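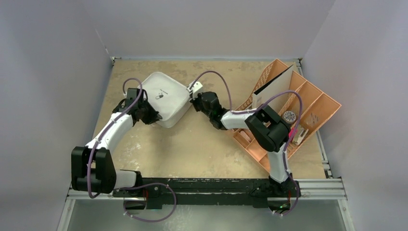 White lidded box, pink divided tray. Between them they handle most of what used to live in my desk drawer.

Small Stuff, and Where to Put It

Every home has a drawer that swallows things. Mine once held 44 pens, of which nine wrote. The cure is dull and cheap: one box with a lid, one tray with dividers, and an hour you were going to waste anyway.

Start with the tray

Long compartments beat square ones. Pens, scissors, rulers, glue sticks and the good screwdriver are all long, and in a square compartment they lean on each other like commuters. Give each slot one kind of thing and stop there. If you find yourself writing a label that says "misc," you have built a smaller drawer.

A tray doesn't have to sit square to the desk, either. Mine spends much of its life at an angle, closer to my hand that way, and the only person it bothers is my sister-in-law Katia Palumbo, who straightens it when she visits.

Paper goes upright

Flat paper is lost paper. A folded card, a warranty booklet, the instructions for the thermostat: stand them up in a compartment and you'll see the edge every time you reach for a pen. When the slot gets tight, something has to leave. I use this for invitations too, and have missed only one wedding.

What the box is for

A lid is a powerful thing. It hides whatever you put under it, so be strict about what that is. Good candidates:

Chargers you use less than once a month
Spare batteries, in a bag, with the dead ones taken out first
Adapters that fit something you still own
Stamps

Poor candidates are keys, medicine and anything you'll want while somebody is waiting in the car.

Pick a light color if you can stand it. White shows every thumbprint, and you will wipe it more often than you would a gray one. A damp cloth does for most marks. For ink, try a dab of rubbing alcohol on the bottom first and wait a minute - some plastics go cloudy, and it's better to learn that on the side facing the table.

Getting the lid off

A snug lid comes up more easily if you steady one side of the box and work at the opposite corner. Pulling straight up from the middle is how I spread 100 thumbtacks across a rug in February. I had 97 back by dinner. My heel found another around ten at night.

Once a season

Empty both onto a towel, shake the crumbs out of the tray (there will be crumbs, even if you never eat there) and test the pens on an old envelope. Rinse the tray in lukewarm water and let it dry upside down before anything goes back in.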